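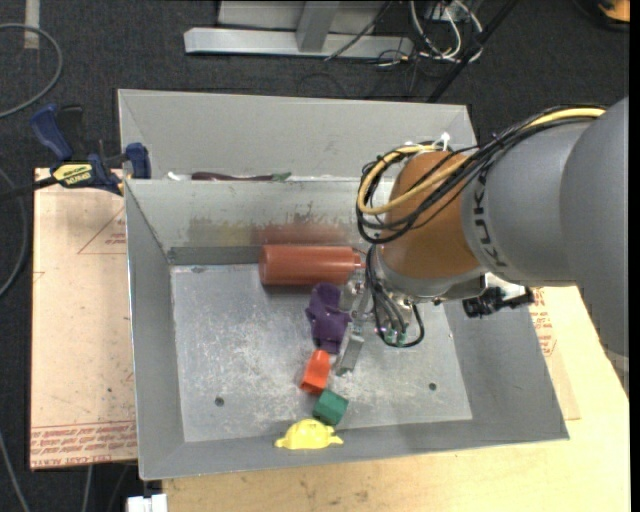

Open day at Clirov's new place in Dilstead, going to post as I go, sorry in advance for typos. First stop is bin picking. The job is grab whatever's in the bin, lift it out, put it down, repeat. It's a KUKA arm working over a shallow metal bin and the stuff in there right now is a bottle, some toys, a green block. The purple toy is the one I'd hate to have to grab, no two sides the same.

Got here at 9:40, doors were supposed to be 9:30, line out to the parking lot. Free coffee though. Good coffee.

Nuno Garcia is running this station. Super patient guy. Somebody asked him the "is it taking our jobs" question before he'd even finished saying hello.

His short version: the arm is the easy part. Arms have been good for years. Picking out one thing when it's leaning on another thing, that's where all the time goes.

Asked how it picks which object to go for first. He said it scores every grip it can think of and takes the best one, doesn't care what the object is. No idea it's a bottle. Just "this bit looks grabable."

First run I watched: went down, closed, came up with nothing. Second try got it. Crowd clapped louder for the second one than for anything since lol

Numbers for the people who asked – they run 400 picks a day on this setup, and the last big batch was 4000 picks. Nuno wouldn't give me a success rate. Said it depends too much on what's in the bin and he doesn't want it on a slide somewhere. Fair.

Corners are the worst, he says. Anything pushed up against a sloped side, the finger has to come in at a bad angle or nudge the thing out first. They're working on the nudge.

Kid next to me asked if it could pick up a sock. Nuno: "Sometimes." Kid asked if it could pick up two socks. Nuno: "Also sometimes, but not when I ask for one."

@ the person asking about speed, it's slow. Slower than you'd do it by hand, easily. They keep it that way on open days. He said the normal setting isn't all that much faster, they care more about clean grips right now.

Moved on to the Flinix demo at 11, it's the software side. You get a tablet and tap where you'd grab, then it shows you where the planner would grab. I matched it on 5 and then got cocky. Missed the rest.

Somebody from Salgado was there too, they make packaging lines, asking very pointed questions about floor space and who fixes it at 2 am. Best questions of the day tbh. Answer to the second one was basically "us, on the phone"

They capped it at 100 visitors for the morning and it was still elbow to elbow at the bin. If you go to the afternoon one, do the bin first and the talks later. Talks have chairs, the bin doesn't.

Went back for one last look before leaving. Watched it go for the same thing three times in a row and get it on the third. Weirdly hard to walk away from.

Next one's in December, Nuno thinks. Sign up sheet is at the front desk, not on the website – I checked, the page is still showing last year's.

Ok phone's at 4%, more pics tonight if they came out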